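Randomizing textures in the Plevik sim – quick how-to

Set the texture pool first. 200 is enough to start, we went to 700 later. Keep the speckled white in, the policy overfits to smooth surfaces otherwise. Then background: plain gradient only, no props.
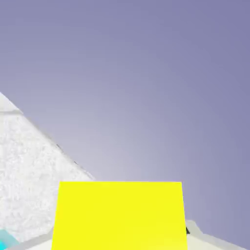
Posted by Umard

Yellow block up close against speckled white is a good check view. If the grain looks stretched, fix UV scale befor training.

Run 28 seeds, 1,000 episodes each. Log every seed – averages hide the bad ones. Lighting last.

Last updated: 2019-08-06
Contact | © Griltance | Back to top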